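Two arms, one planner: right arm stalls whenever the left one is near the tray

Posted by Oratile Tshabalala

Hi all, first post, so please forgive the length. I have two arms mounted on a rail around a wooden bench, and I'm teaching them to sort rubber bands into a small plastic tray. Each arm works beautifully by itself. Run them together, though, and the right one freezes partway through its path as soon as the left gripper gets close to the tray, and the log fills up with "start state in collision." I'm using the Stelley planner with both arms in one group, and the camera point cloud feeds the collision map at 50 Hz.

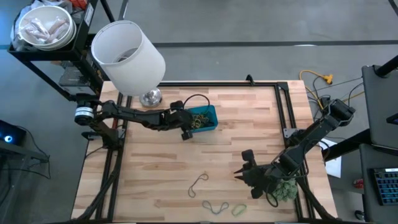 I've tried shrinking the padding on the links, which helped for one afternoon and then stopped helping. Last night's log had 2,317 of those messages in it, so I would love to know where to look before I start pulling the whole configuration apart. Is it the planner, or is it the map?

Sibusiso Nkuna

Welcome, Oratile! My money is on the map. The self-filter in Stelley removes the links it knows from your robot model, but it knows nothing about cables, so a loop of cable gets added to the world as an obstacle. Then the arm "hits" its own wiring. Turn on the voxel view, pause both arms at the moment of the stall, and look for blobs hanging near the grippers. If you find them, attach a simple capsule shape to each wrist, big enough to cover the cable's swing, and list it in the self-filter. Keep it out of the collision checks or you'll be right back where you started.

Also check the time stamps. Mine were off by 126 ms, and the filter was erasing the place where the arm used to be — it took me most of June to find that one.

Chantelle Sibiya

Had the same thing, switched to planning each arm separately and it went away. Never looked into why.

Sibusiso Nkuna

Chantelle, that can work, but do be careful with it. With separate groups, each plan treats the other arm as standing still, so you'll want a lock around the tray.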